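Workbench clutter

Workbench clutter is my name for the tools, toys and parts that gather on any table left alone for a week, and I'm very fond of it! The usual members are a cordless screwdriver, a box with compartments for the small bits, a roll of tape and a few alphabet blocks that have wandered in from the playroom.
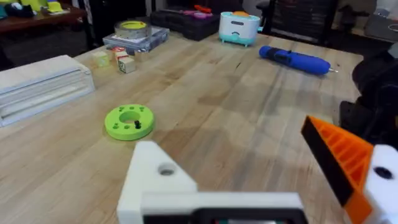 Levov, 2019-09-03

My friend Roya Nikzad sorts hers by size (I sort mine by how annoyed I'd be to lose it), and her rule is that toys go home first. A toy toaster takes up as much room as a proper tool case, after all.

Printed rings, like the lime-green one, are harder to place. Mine live in a drawer with almost 34 other oddments. Rope I keep coiled with a band round the middle, or it gets into everything.

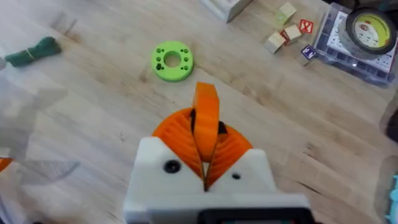
Storage

Compartment boxes stack nicely, but do put the heavy one at the bottom. I learnt that one October, on my knees, picking up screws.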